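4.2 Budgeting for end effectors

The second cost model treats the arm and the end effector as separate purchases. At Josthorpe the two had been bought on a single budget line, which hid the fact that hands and grippers wear out on a different schedule from the arms that carry them. Following Jurčo, we split the line into capital (arm, mount, controller) and consumables (finger pads, fasteners, cables), and set a replacement reserve of 2,000 euros per site per year. The unit price for a spare pair of fingers, 959 euros, was taken from the Bartoš quotation and held constant over the planning period.

The choice of end effector was left open at the tender stage. Parallel grippers and a multi-fingered hand were both considered for tabletop work on small household and office items (Figure 2).

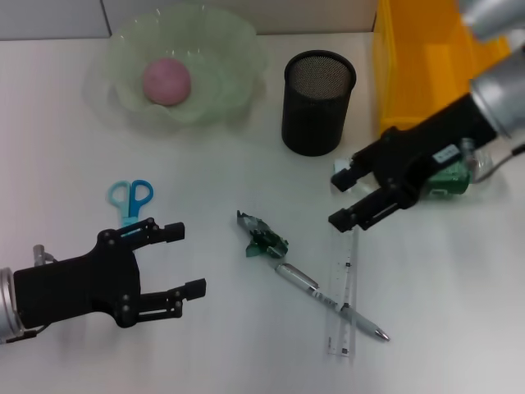
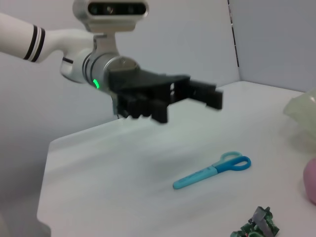
Figure 2. Tabletop work with mixed small items, scissors among them. First: two parallel grippers. Second: a multi-fingered hand, held open over the table.

Purchase price alone favours the simpler device, but the comparison shifts once staff time is included. Skerkov charged commissioning by the day, and Drirkberg included it in the delivery price – a difference that the original tender form had no field for. We therefore added two fields, one for commissioning and one for operator training, and asked both suppliers to resubmit in September. Integration work done by our own staff was costed at the internal hourly rate. Floor space, power and network points were left out of the model, as they do not vary with the end effector chosen.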